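Skusthorpe parts makers wait on the border paperwork 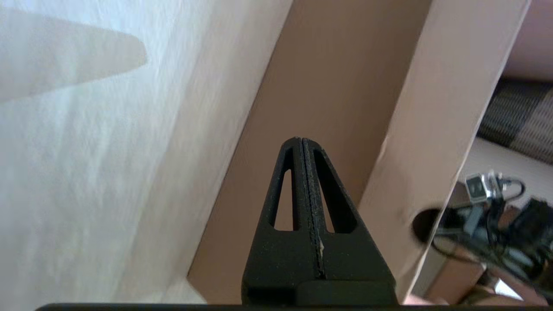

So what changes for the small suppliers in May? Every shipment that crosses the border has to carry a origin statement for each part number, signed by whoever made it, and a single blanket letter for the year won't do anymore.

I spent a morning at Levell, which makes seat brackets and hinge pins out on the east side of Skusthorpe, and I can tell you the mood was more tired than angry. They've got 494 people on the payroll and two of them handle customs forms. Two! One was on the phone the whole time I was there, and the other one waved at me with a stapler and went back to her screen.

Obed Mahama runs the place, and he's been selling to buyers on the other side for longer than I've been writing this column. He walked me to his office a little after 9 in the morning and had already eaten lunch (he starts early). I asked him what he wanted from the new people in charge of trade and he thought about it for a good while.

"I want them to pick a rule and leave it alone," he told me. "I can work with a rule I don't like. I can't quote a price on one that moves."

That last bit stuck with me, and I heard pretty much the same thing over at Agbeko, the stamping shop down the road. They sell nearly everything they make to Trenach, and Trenach wants prices held for five years. Try doing that when you don't know what the duty on a bracket will be by fall. Their sales manager said they've started writing two prices into every offer, one with the duty and one without, and that buyers hate it.

Now, I'm not a trade lawyer, and I've been wrong about this stuff before. I wrote last year that the old forms would stick around, and you all let me have it in the mail. But I do think the folks drawing up these rules picture a big company with a whole floor of compliance staff, and most of what gets shipped out of our town comes from places where the person signing the form also orders the printer paper.

Mahama isn't against checking where parts come from, by the way. He told me he lost a contract a while back to a firm that was relabeling imports, and he'd be happy to see that stopped. His gripe is with the timing. The final version of the form is due out only nine days before it becomes mandatory, and his software people say they need roughly a month to set it up.

He's written to the trade office asking for a grace period through the summer, with no fines for honest mistakes. Agbeko signed the letter too. Trenach hasn't, at least not yet, and when I called over there I got a very polite voicemail.

There's an information session at the Skusthorpe library at 5 in the evening for any business that ships across the border, and the new draft form will be handed out at the door. Bring your part numbers. I'll be near the back, and if you've got a story about this, come find me.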